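About Prirex

Prirex sets up and looks after two-arm bench cells for small shops and school labs. We started in Ondrejka with one cell and a shelf of spare parts. We now keep 9 cells running under service plans, along with our own, which we call Stavance.

A new cell takes two visits. On the first we bolt down the arm bases, run the cables along the links and clip them. On the second we set the home positions and bring the gripper tips together over the middle of the table, slowly, until both arms agree on where the center is. Small parts are kept in a latched compartment box. 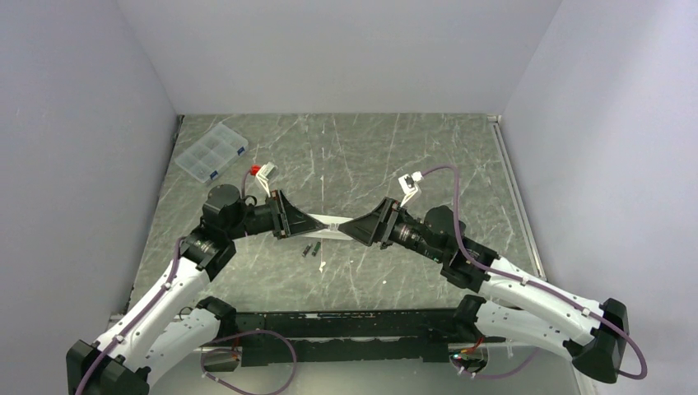
How often does a cell need service?
Every four months for a cell in daily use. We check the cable clips, tighten the base bolts and run the centering routine again. Cells that sit idle over the summer get one visit in December.

Repairs are done on site when we can. A worn gripper or a bad cable is usually a same-day job. Elbow joints go back to our bench at Cavov, Unit 881, and we lend a replacement arm while the work is done.

Page updated Jul 16, 2020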